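The Gakholm Postcard

So my aunt left me her postcard collection, all 2720 of them, and a note that said the Gakholm one was worth something. That was the whole note. She never could finish a thought on paper (her birthday cards used to stop right after my name).

I'd never heard of Gakholm. I figured it was some little harbor town way up north, the kind with red boathouses and one bakery. In October I started going through the shoeboxes in the evenings, radio on, feet on the heater, and I had the best time! My aunt had cards from lakes and motels and a cheese museum. She had two identical cards of the same bridge, both mailed by the same man, both saying he was sorry. I wanted to know so badly what he'd done.

I got to the last box and there was no Gakholm. I went back through the first one, then gave up and called the auction house, Landutus, where she used to buy things. The woman on the phone was lovely and put me on hold for a song and a half. Then she came back and said they had sold my aunt lot 491, a Gakholm card, and would I like the catalog page? Would I!

It came in a stiff envelope. The card showed a ferry, the Asante, tied up at a pier, with somebody waving from the top deck in a big pale coat. I knew that coat. I'd played dress-up in that coat. My aunt, who told everybody she got seasick in the bathtub, had been on that boat.

I drove over to her apartment that same night and went through everything again – coat pockets, cookbooks, the drawer with the dead batteries. The lease was up at the end of the week and half her life was already in bags. I sat down at her table for a while and didn't do much of anything.
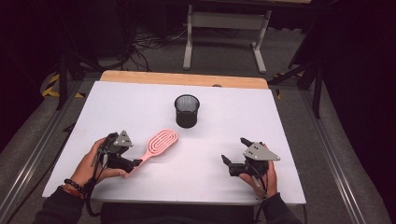

Had I looked behind the pictures, my cousin wanted to know when I finally called, because old people always put things behind pictures, and was I eating? I said yes to the eating and no to the pictures.

It was behind the calendar from Gultico, the hardware store, still hanging by the fridge. The ferry, the coat, the wave. I turned it over expecting a sale price or a stamp somebody would fight over. It was addressed to her, in her own handwriting, and all it said was "Go back," and then a comma.

I haven't sold it. I looked up the ferry times, though, and there's one in the spring.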